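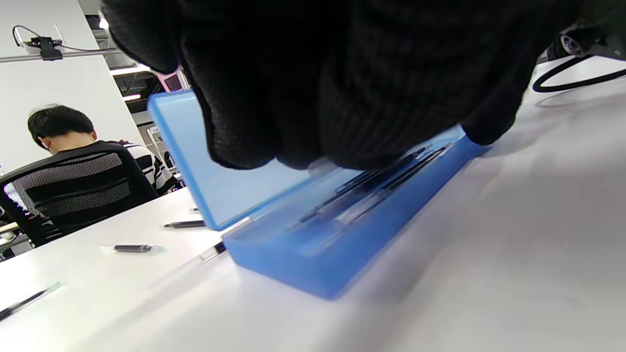 Pencil case

A pencil case, also called a pencil box, is a container for pencils and other small writing supplies. It may also hold erasers, sharpeners, rulers, and glue sticks. Pencil cases are used mainly by schoolchildren, though artists, drafters, and office workers use them as well.

Types and materials

Hard cases are made of wood, metal, or molded plastic and usually close with a hinged or sliding lid. They protect pencil leads from breaking but take up the same amount of space whether full or nearly empty. Soft cases, often called pouches, are sewn from cloth, leather, or vinyl and close with a zipper or snap. Roll cases, preferred by many artists, have a row of narrow pockets and are tied with a cord.

Plastic boxes are commonly molded from polypropylene, which bends many times without cracking. In some designs the lid and base are a single piece joined by a thin strip of the same material, known as a living hinge. Others use a separate pin.

History

Cases for pens and brushes are far older than the pencil itself. Scribes in ancient Egypt carried palettes with a slot for reed pens, and portable writing sets were common in East Asia and the Ottoman Empire. Wooden boxes with sliding lids became familiar school items in Europe and North America during the nineteenth century. Plastic models spread after the Second World War as molding costs fell.

Collecting

Older cases are collected for their printed lids and maker's marks. The Arkar Collection in Bragança, Portugal, holds 2,360 examples, most of them wooden or tin, and is arranged by country of manufacture. Its catalog, prepared by Seon-mi Maeng, divides them into 23 groups according to the type of closure – sliding, hinged, snapped, or tied.

Use in schools

Many schools include a pencil case on the supply list sent to families before the start of the year. Some specify a size, so that the case will fit inside a desk.

See also

Pen case
Pencil sharpener
School supplies
Writing box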